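Speaker notes: keeping a community choir's music library usable
Noman Talpur, Kvam Singers
Session after morning tea, 15 minutes plus questions

Start when the door closes. Handout is the one-page borrowing form.

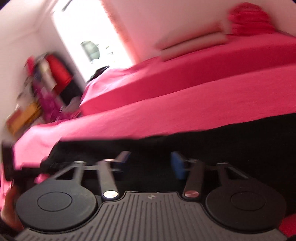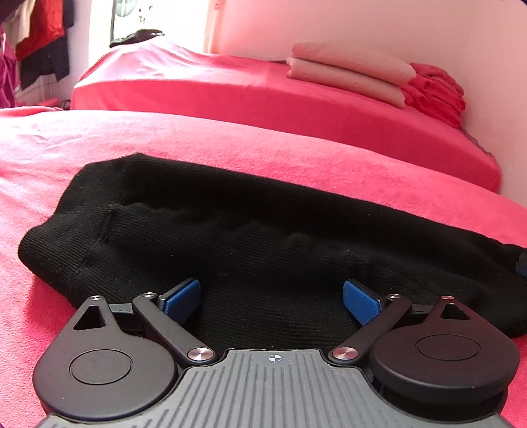
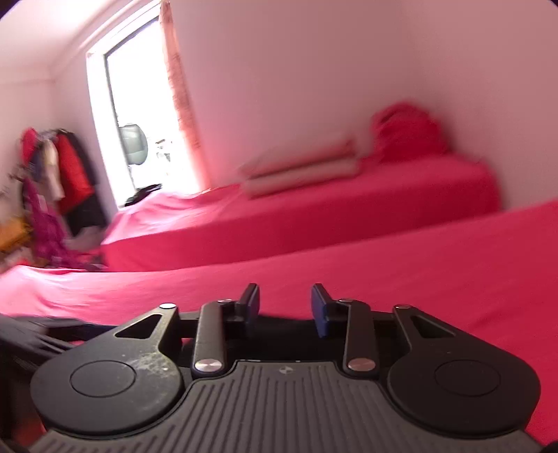 Kvam Singers | Music Library Team

1. Who we are
Mixed-voice choir, 58 singing members. We own most of what we sing and hire the big works. I have looked after the library for four seasons. Before that I sang second bass and returned my copies late like everyone else.

Say early that I am not a trained librarian. If there are any in the room, I would like to hear from them at question time.

2. What we had
When we finally did the stocktake in May we had 2,057 single copies. They were in filing cabinets at the hall, in two members' garages and in a wardrobe. The old catalogue was a card box that stopped partway through the letter M.

Read out the Garnaditz story if time is going well. The short version: we paid to hire the Garnaditz Evening Service for a spring concert, and the week after the concert found our own full set filed under E for Evening. Pause here, someone will have done the same.

3. How we file now
By accession number, in the order things arrive. We tried composer order and it meant shifting half a cabinet every time we bought something by a composer starting with B. The number goes on the box and on every copy. The catalogue does the searching.

Catalogue is a plain spreadsheet. Columns: number, title, composer, arranger, voicing, accompaniment, language, publisher, copies held, last performed. Arranger is the one people leave out and then regret. Three arrangements of the same carol look identical on a list without it.

We looked at Emow, which the brass band down the road uses. It is fine if you want part assignments and uniforms in the same system. Too much for us.

4. Numbering copies
Each singer has a number for the season and gets that copy of everything. I am 41, so I get copy 41. Check-in is then a matter of looking for gaps. Collecting after our last concert used to take until Christmas. This year it was done before people had found their car keys.

Pencil only. Soft pencil, 2B. We hand out pencils at the first rehearsal and members rub out their own markings before returning anything. Expect complaints from the altos. (Ours are good about it now.)

5. Copying and the law
Go slowly on this part.
Owning 30 copies does not let you make 28 more. If the choir has grown, buy the difference.
Downloaded scores: keep the licence receipt with the set. Ours go in an envelope at the front of the box.
Out of print means you write to the publisher and ask. I have had replies in a few days and I have had one in seven months.
Do not give legal advice from the lectern. Send people to their own state body or rights organisation.

6. Lending to other choirs
We lend to Vundgate Chorale and they lend to us. One form, one contact at each end, return date written on it. Borrower pays postage both ways and replaces lost copies with the same edition. We had a set come back with a different edition mixed in and the page numbers did not match, which cost us half a rehearsal.

7. Costs
Whole job was under $300. Archive boxes were most of it, then labels, then a decent stapler. Skip the breakdown unless asked.

8. If they only do one thing
Count what you have and write it down, one cabinet at a time. Filing order can wait.

Questions likely to come up
Tablets: nine of our singers use them. They still get issued a paper copy.
Mould: do not put it back on the shelf with the rest. Ask a conservator if the set matters.
Throwing out: offer to other choirs first, music director signs off on the list.

Leave spare forms on the table by the urn. Collect my extension cord.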